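Tarnurix two-hand handling set: data card

Maintained by Rafsan Mondal and Anisa Sutanto. Questions about the rules go to Sabina Nanayakkara.

Scope
The set holds 700 episodes of two-handed work with small parts at a single table. The rules below apply to every episode and to any added later.

1. Table
Only the parts for the current task may be on the table. Tools, cups and paper go on the trolley before the arms are powered. 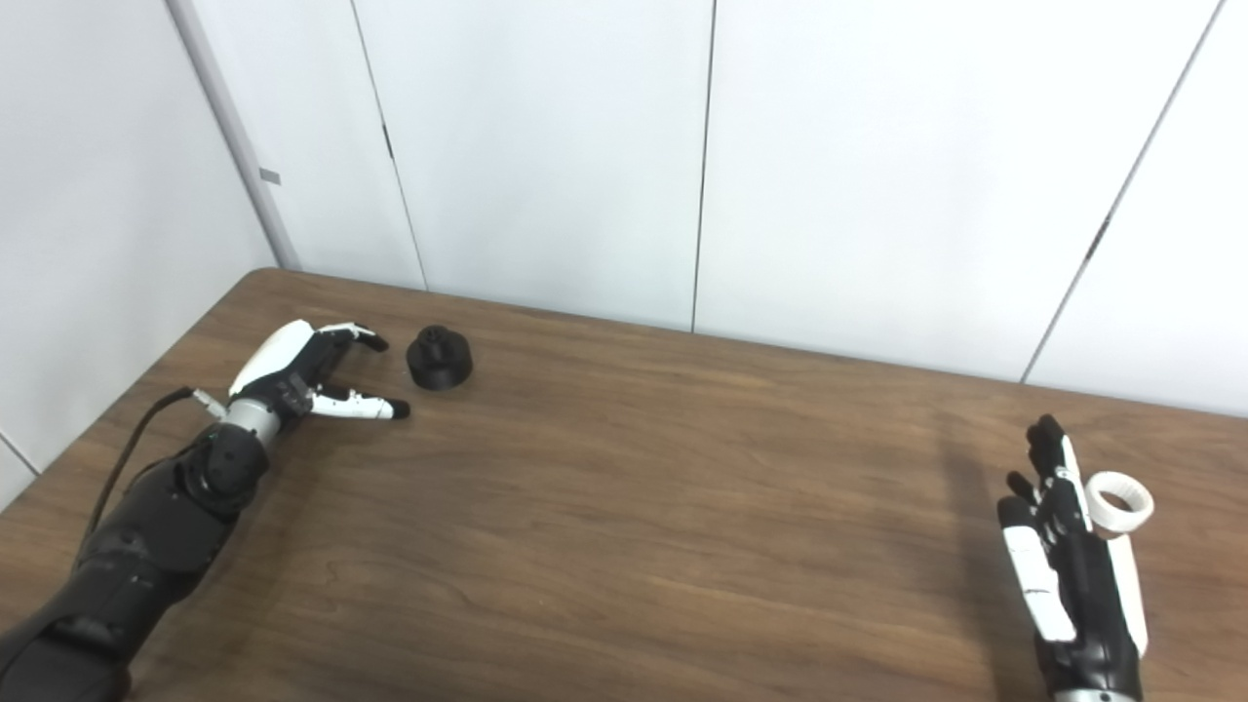

Left hand open, just short of the black part.

2. People
One operator and one observer, both named in the log. The observer keeps a hand on the stop button and does no other job — no phone, no labelling. Swap roles after 200 episodes
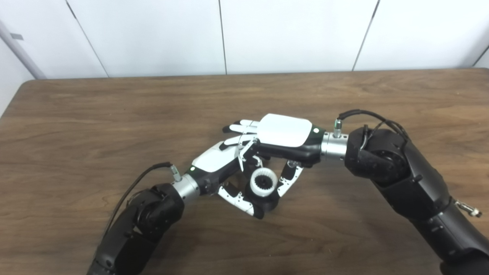 or at the end of the shift, whichever comes first. Write the swap in the log with the time.

3. Contact between hands
Speed is capped at the low setting whenever the hands work close together. Fingers may cross, but neither hand may push against the other. Label the contact by what each hand touches.
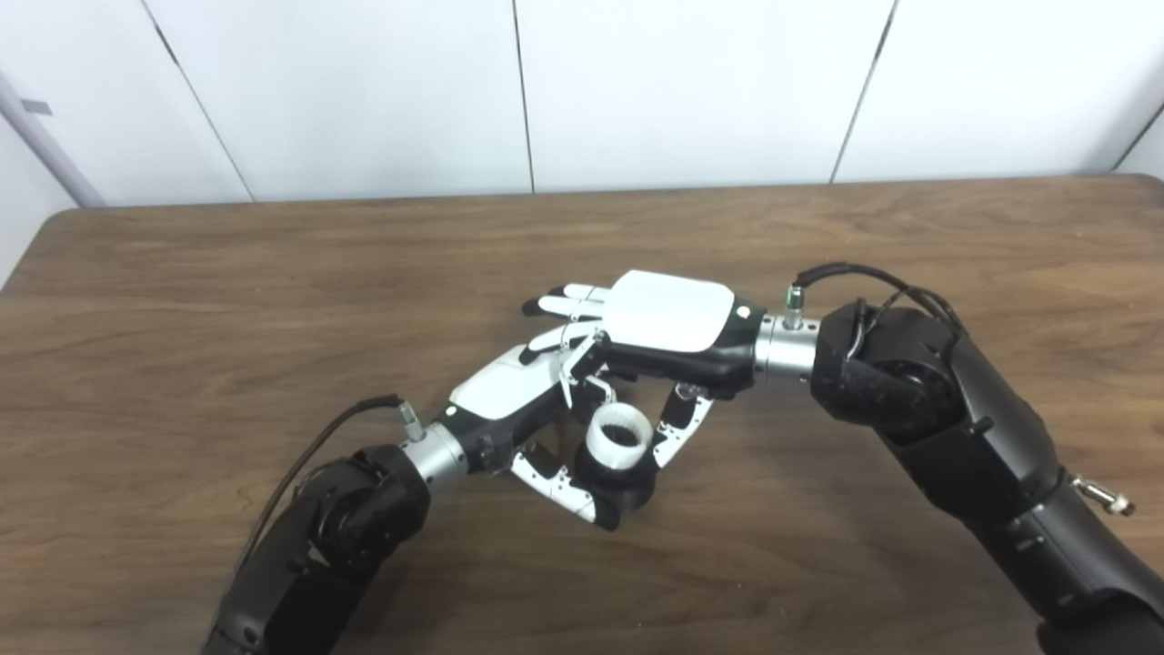 Labels are checked by a second person who has not seen the first set. Where one hand lies over the other, as with the right over the left on the white-topped cylinder, both are still marked as holding if their fingers are on the part. Disagreements go to Tania Begum.

4. Stops and faults
A stopped episode is kept and tagged, never deleted. Wait 4 minutes before powering up again, 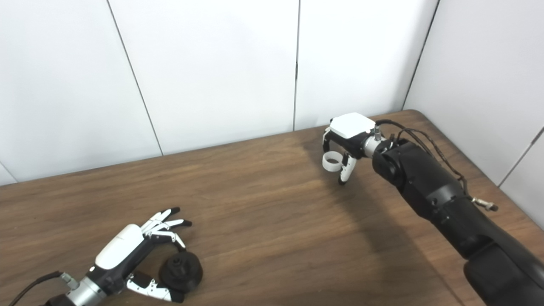

and check the wrist cables by eye while you wait. Two stops for the same fault end the session.

Changes
December: rule 3 reworded.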